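Research > Working Papers > Attention and Work > Section 4

12 comments | 45 shares

4.2 Does a tidy desk help anyone concentrate?

The claim that a clear desk makes for a clear head is repeated so often that few writers trouble to support it. Of the 26 papers we read on the subject, 17 relied wholly on what people said about their own working day. Asking someone who has just spent an afternoon sorting drawers whether the afternoon was well spent is a poor test of anything.

Batista and Coutinho give the strongest case in favour. Their 135 office staff at Queiroz reported fewer interruptions after a month of clearing up each evening. We are not persuaded. The same month brought a new rule on internal calls, mentioned once, in a footnote, and there was no comparison group. Aguiar's later study did have one, and the difference she found was small enough to vanish when the two most eager teams were left out.

There is also the matter of what "tidy" means. Coman scored desks by the share of bare surface, so that a single large book counted against its owner more than a scattering of paper clips. Brito asked raters to judge by eye, and they disagreed on nearly a third of desks. Neither method says whether the things left out are in use. A telephone within reach may be a tool or a temptation, and a score cannot tell them apart.

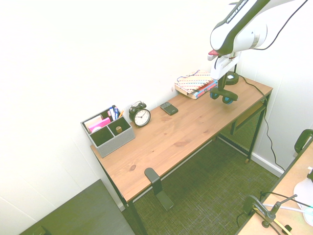
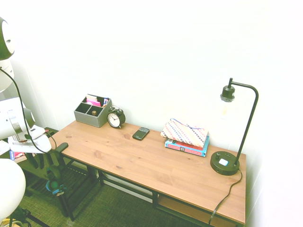
Figure 7. Pine-topped desk with a felt or fabric organiser and a twin-bell alarm clock, two views.

Sellers of storage have been less cautious. The Travora guide to home working promises "up to 45 minutes a day" saved by keeping small items in compartments, and gives no source. We wrote in November to ask for one and had no reply. Until somebody times people at real tasks, over months and with a fair comparison, we would treat all such figures as advertising. The next section turns to noise, where the evidence is a little better.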